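Build the Fake Room First

By Lucrezia Gatti
4 min read
Share (16) | 3 comments | Print | E-mail this page

When Genivaldo Tavares and I started on the arm at the Fernville shop, I wanted to bolt it down and make it grab something by supper. He wanted a simulator. I sulked for most of December, and I'm now the loudest simulator fan in the building!

A rendered room costs you nothing when you get it wrong. You can drop a thing 400 times before lunch, change the friction, and drop it again. I keep a list of every setting we've touched (253 lines so far, half of them my own bad guesses) and I love that list more than some of my finished furniture.

And please, put odd things in your room. Everybody starts with a cube on a gray table. A cube forgives you. Skinny posts and a curved blue surface do not, and they make you think about where each finger has to go.

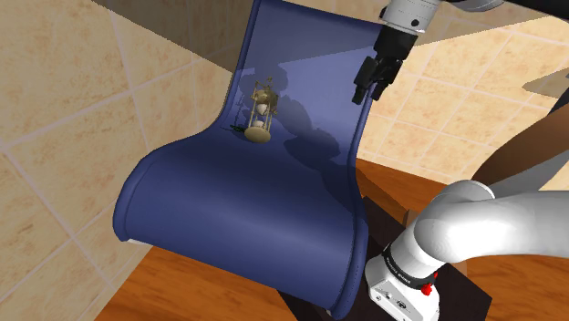
The hourglass, from two simulated views.
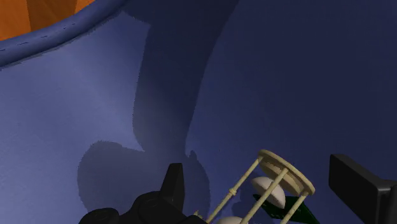
Érica Moura argues that all this makes people lazy, that a builder should hear a gearbox complain and smell a hot motor. I think she's half right. A simulator can't teach you how tight a bolt feels, and our first Undton bracket was fine on screen and hopeless in the vise. But she learned on a bench she had to herself. Ours is shared by everyone with a key, and I get two hours on it after 7 p.m. if the lathe people finish early. At home I can work at the kitchen counter till midnight, shoes off, fan roaring on the old laptop.

So start there, with whatever computer you have, and save the bolts for the week after. Bring your ugliest test object to the shop when you come. Genivaldo will want to model it.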